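Vetia brings pink back for its new season

The shoe and clothing label Vetia has presented its new collection, and the main color is pink. After two seasons of gray and dark green, the company now wants its customers to wear something brighter, from the head to the feet.

The collection has 43 pieces. There are wide trousers, short jackets, cotton dresses and a small group of bags made together with the studio Cárdenas. The shoes come in 26 styles, and many of them have no laces or buckles.

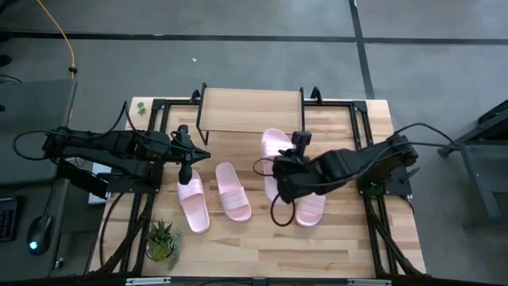 Four slide sandals in pink, a color that returns this season.

Vetia received 3748 answers to a survey it sent to its customers in the spring. The most common wish was for clothes that can be worn both at work and on vacation. Second was softer shoes. The designers say they read the answers before they made the first drawings, and that two jackets were changed because of them.

Prices are a little higher than last year. The most expensive piece is a long coat with a hand-sewn collar, and it costs $949. The company explains the price with the wool, which comes from the Brerell mill and is dyed in small amounts. A shorter version of the same coat, without the special collar, will be sold later in the winter.
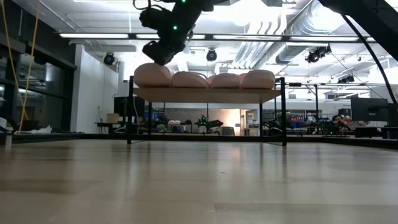 Where to buy

The first part of the collection arrives in stores in September, and the coats follow when the weather is colder. The online store Cidar will also sell the dresses and the shoes, but it will not carry the bags. Customers who order before noon can collect their clothes in a Vetia store the next day. Returns are free in the stores, and sizes can be exchanged as long as the labels are still on.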